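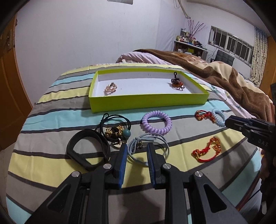 Hair ties and other hair accessories on a striped sheet, with a green box lid.

Grisutthorpe Small Goods Market
Minutes of the stallholders' meeting, August
Place: upper room of the Cultum building
Start: 6:30 p.m.
Chair: Yolandi Nkosi
Minutes: Mandla Baloyi

Present: 22 stallholders, who signed the sheet at the door. Two more arrived during point 3 and signed afterward. Apologies were received from the bread stall and from the family with the used books.

1. Minutes of the last meeting

The minutes were read by most people before the meeting. One correction was asked. In point 5 it was written that the plant seller agreed to move to the north side. She agreed to think about it, and she has not yet decided. The correction was accepted and the minutes were approved.

2. The electricity

The chair reminded us of the situation. The north side of the market has electricity from the Cultum building and the south side has none. Since spring the stalls with refrigerators are all placed on the north side, and this makes that side very full on busy mornings.

Mandla Baloyi contacted Adton, the company that did the wiring of the building, and asked for the price of one additional outlet box near the south gate. The price is 457 dollars including the work, without the permit. The permit must be asked by the owner of the building and not by us.

There was a long discussion. The coffee stall is in favor and offered to move to the south side as the first one, if the box is there before the cold months. The soap stall asked why people who do not use electricity must pay for it. The chair answered that the money would come from the common fund, and that the fund is paid by everybody in equal parts, so the question is fair. The cheese seller proposed that stalls with electricity pay a small extra amount each month until the cost has come back to the fund. Several people found this reasonable. The knife sharpener was of the opinion that a generator is enough. Others answered that they stood beside a generator for one full season and do not wish to repeat it.

Decision: the outlet box will be ordered if the owner agrees to ask for the permit. The extra monthly amount will be proposed in writing before the next meeting. In favor: all except two. Against: one. One person did not vote.

Action: Yolandi Nkosi writes to the owner. Mandla Baloyi asks Adton how long the price is valid.

3. Stall fees and late payment

The fee stays the same until the end of the year. The chair reported that the late payments together are now 179 dollars. She did not want to read names in the meeting and will speak with each person.

A question was asked if it is possible to pay through the Amano application, as at the market in the next town. Mandla Baloyi has looked at it. It is possible, but every stallholder must then have an account, and four people said at once that they do not want this. It was agreed that cash and bank transfer remain, and that Amano can be studied again in winter when there is more time.

It was also asked that the receipt is given on the same day. The chair said that she will carry the receipt book with her from now on.

4. Places and width of the stalls

The complaint about the width came back. The rule is that a stall has the width of its table plus one arm on each side. In practice there are racks, baskets and signs standing in the walkway, and two customers with baby carriages could not pass each other near the scarf stall. The owner of the scarf stall said that her rack was moved by the wind. This was accepted, but she is asked to put a weight on it.

For the next markets there will be chalk lines on the ground. The lines are drawn before 7:00 a.m. Goods outside the line must be brought in when another stallholder asks it. It is not necessary to call the chair for this.

The sellers of small things (buttons, jewelry, hair accessories, thread) asked if they can stay together as a group near the fountain. They find that customers who buy from one table often look also at the next one. The toy repair man would like to join this group. No one objected. The group will decide among themselves who stands in which place, and will tell the chair the result before the end of the month.

The plant seller said again that she needs shade, and that the fountain side has the only tree. A solution was not found during the meeting. Yolandi Nkosi will walk around the square with her at noon to see how the shade falls.

5. Price labels

One customer wrote a letter to the market, with a kind tone, that on many tables there is no price to see and she does not like to ask. The letter was read aloud. Opinions were divided. The seller of old tools prefers to talk about the price and says that this is a part of his work. The younger sellers mostly have labels already.

For very small items it is difficult to put a label on each one. The button seller explained her way: she sorts by price and not by color, and each tray has one card. She will bring a few blank cards next time for people who would like to try it.

Decision: labels are recommended and not required. Food stalls must have labels in every case, as this is the law and not our rule.

6. Garbage and cleaning

The garbage was collected too late after the last two markets, and there were complaints from the apartments above the pharmacy. The city says that the containers were placed on the wrong corner. On the map they sent us, the corner is indeed another one than we have used for years. From the next market the containers stand on the corner of the pharmacy parking lot – please see the drawing on the door.

Each stallholder takes the cardboard home. This was already the rule. The fruit stall asked for an exception for the large boxes and it was given, provided that the boxes are folded and tied.

The broom is missing again. If somebody has taken it by mistake, it can be put back behind the door without explanation. If it does not return, a new one will be bought from the common fund.

7. The autumn evening market

Yolandi Nkosi presented the plan. One evening market in autumn, from 4:00 p.m. to 9:00 p.m., with lamps and with music from the school if they have time. Last year the music was too near to the food and people could not hear the prices. This time the musicians stand at the library steps.

Fourteen stallholders said that they want to take part. The others can still sign until the next meeting. Lamps must be with battery unless the south outlet box is ready, and candles are not allowed, also not in glass.

There was a proposal to invite stalls from outside Grisutthorpe. Some people are afraid that there will be too many of the same kind. It was agreed to invite only those who sell something we do not have. The honey seller asked to write in the minutes that honey is already here.

Action: Mandla Baloyi speaks with the school about the music. The coffee stall makes the list of lamps.

8. Other points

The lost and found box is full. It stands under the stairs of the Cultum building and will be emptied at the end of September. There are three umbrellas in it, a child's shoe and a good pair of reading glasses.

The scarf stall looks for a second-hand folding table, not longer than six feet.

The new sign at the north gate has a spelling mistake in the word "Saturday". The printer will correct it without cost – the old sign stays until then.

The meeting ended at 8:20 p.m. The next meeting is in October, in the same room and at the same hour. Points for the agenda can be given to the chair on paper or left in the mailbox of the building.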